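**For immediate release — December**

**Tandgate Housing Co-operative to open 40 homes in Jadumville, with finishes chosen by the people moving in**

JADUMVILLE — Tandgate Housing Co-operative will hand over the keys to 40 new homes on Caputo Street this December, ending a build that began on the site of the old Skeklow cannery. Members at the top of the co-op's waiting list have been offered first choice of units, and all 40 have been taken up.

The homes range from one to four bedrooms and sit in three low blocks around a shared yard. Every ground-floor unit has a step-free entrance, wider hallways and a bathroom that can be fitted with grab rails without opening the walls. Upper units are reached by a covered stair or by the lift in the middle block.

"People on our list have been patient for a long time," said Zaid Awad, general manager of Tandgate. "The list stands at 472 households. This takes 40 of them off it, and we've already started talking to the city about the next piece of land."

## How the interiors were chosen

Future residents were asked early on what they wanted inside their homes. Tandgate mailed a colour and finishes survey to every member household and received 1058 responses, more than one from many addresses, as teenagers and grandparents were invited to fill in their own copies.

Plain white walls throughout was the least popular option. Members asked for at least one strong colour in the main living space, and dark red came out ahead of navy and forest green. Those who would still like white can have it, and paint is included in the price of the unit either way.

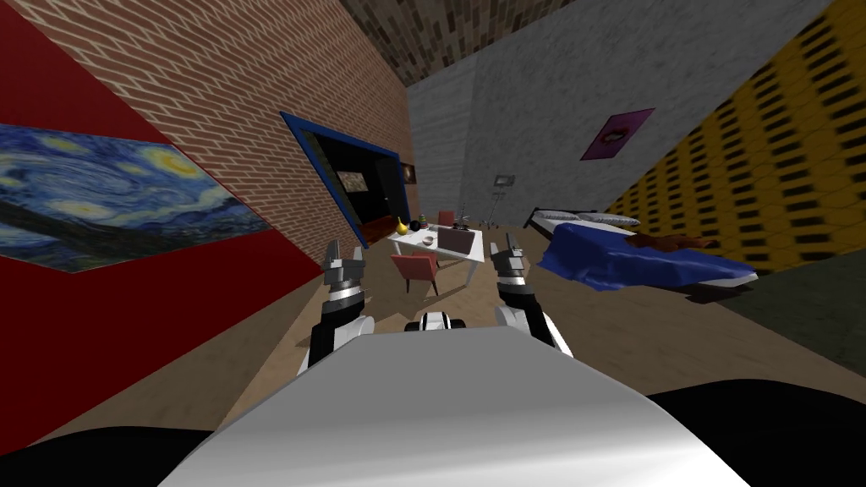 ## Walls, windows and floors

The survey also covered materials. Members leaned toward finishes that hide scuffs and don't need repainting every couple of years. Brick, textured plaster and small tile all scored well, and the design team put together combinations that could be built within the budget. Black window frames were a late addition after several households asked for them.

Coloured door frames were requested by members with low vision, who said a bright edge makes a doorway easier to find. They are available in any unit at no charge, and residents can ask for them at any time after moving in.

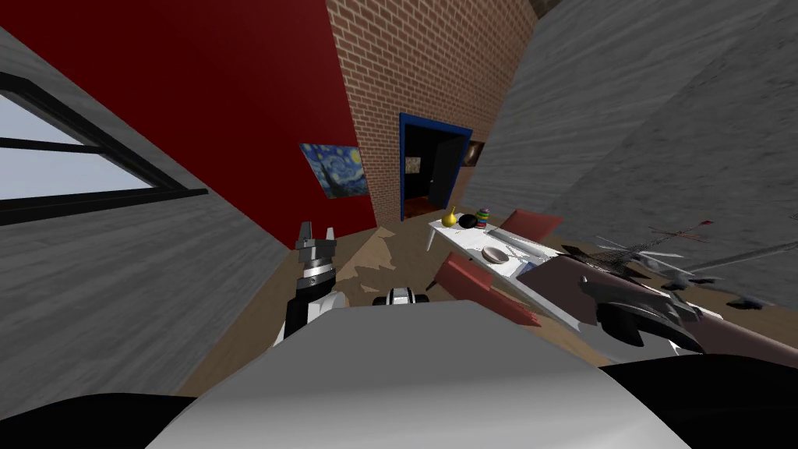

Cost was the main limit. Each household had a finishes allowance of $1000 to spend on upgrades from the standard list, and most used it in the kitchen or living room. Allowances could not be swapped for a reduction in monthly charges, a point that drew some debate at the members' meeting in spring. The board has agreed to look at the rule again before the next project.

Flooring was settled by a second, shorter vote. Carpet was dropped from all common areas and is offered in bedrooms only.
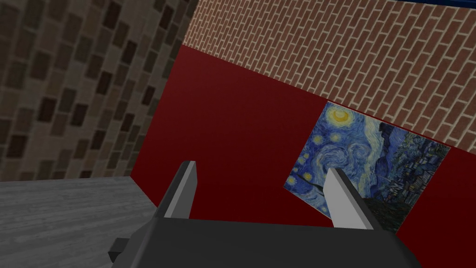
*Small staggered wall tile in dark brown and charcoal, with a grey wood-grain floor.*

## Moving in

Households will move in by block, starting with the one nearest Caputo Street. The loading bay can be booked in two-hour slots between 8 a.m. and 6 p.m. Street parking on the north side will be closed to other vehicles during those hours, and neighbours have been told by letter.

Monthly housing charges are set according to household income and cover heat, water and building insurance. Electricity is billed separately. Pets are welcome, subject to the co-op's bylaws.

A laundry room and bicycle storage will be open from the first move-in. The shared yard will be left as gravel over the winter and planted once the ground thaws. Members who would like a garden plot should add their name to the sheet in the Tandgate office — plots will be assigned by draw.

## About Tandgate Housing Co-operative

Tandgate is a non-profit, member-owned housing co-operative based in Jadumville. It is run by a board elected from its members and has a small paid staff. New applications to the waiting list are accepted year-round at the office on Caputo Street.

**Media contact:** Zaid Awad, General Manager, Tandgate Housing Co-operative. Interviews and site visits can be arranged through the office during business hours.

— 30 —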